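About Jalerari

Jalerari supplies and maintains table arrangements for offices, reception areas and meeting rooms. The company was founded by Chrysoula Nikolaidis and works from a workshop in Dilthorpe. All stems are artificial. We do not handle cut flowers.

What we supply

A standard arrangement consists of one vase, one type of bloom and one or two kinds of foliage. Clients choose from 254 stem types and 4 vase heights. Vases are matte by default, as gloss glazes show fingerprints and reflect ceiling lights. Slender necks are used for small tables; they hold the stems in position without foam or wire.

White roses with green leaves and a feathery fern-like sprig, set in the small light pink vase, are our most ordered combination. The pink is pale enough to sit on honey-colored wood against a white wall.

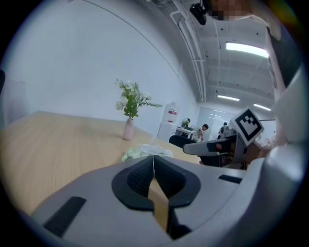
How the service works

Arrangements are delivered assembled. Each vase carries a stock number on its base, which is used for exchanges and repairs. Petals and leaves are dusted at every service visit with a soft brush. Stems that have faded or frayed are replaced individually, and the rest of the arrangement stays in use.

Stock and orders

The Dilthorpe workshop keeps 400 vases ready for dispatch. The Horgan range is intended for desks and small tables, the Zevineck range for reception counters. The workshop is closed for stocktaking in August. Orders received during that period are processed in the sequence in which they arrive.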